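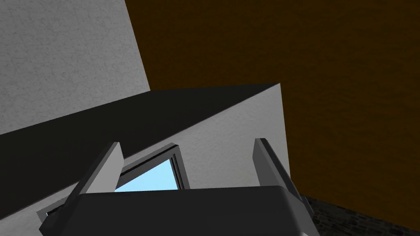

*Figure 10.1. Light gray wall with a speckled texture, meeting a brown surface.*

# Chapter 10: Signed Goods and the Price of a Name

A signed photograph is a cheap print with a few strokes of ink on it. Most of its price comes from the ink. In this chapter we look at how that price is set, and at what happens to it when the signer falls out of public favor.

Take a case we will return to in Section 10.3. Narendra Singhal bought a signed poster of the singer Fawzy for $25 at a record fair. The following February, Fawzy gave an interview that angered many longtime listeners. Within a week, 34 signed Fawzy items were listed on the resale site Zelorari, several at less than their owners had paid. Singhal kept his poster off the market until summer and sold it for $13.

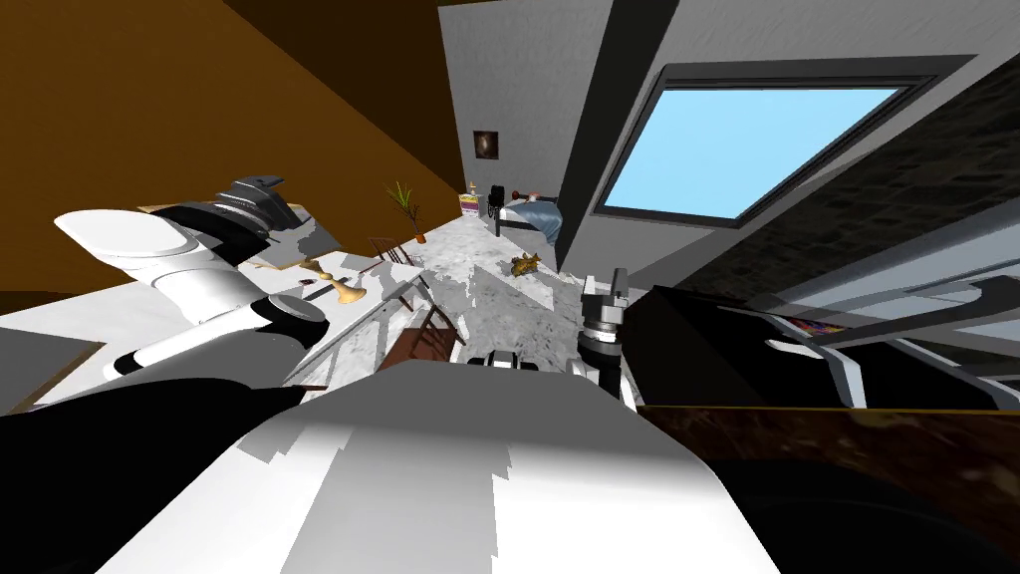

Two forces were at work. Supply rose quickly as annoyed fans sold. Demand fell too, but more slowly, and a few buyers came in only for the bargain. Assunta Negri, a dealer in Prirska, calls these sales "spite listings" and says she waits about 10 days before bidding on any of them.

Before you read on, review these terms from Chapter 9:

- **Reserve price:** the lowest bid a seller will accept
- **Provenance:** the record of who has owned an item
- **Thin market:** a market with few buyers or few sellers

Section 10.1 begins with provenance, using sales records kept by the Vundurlow auction house.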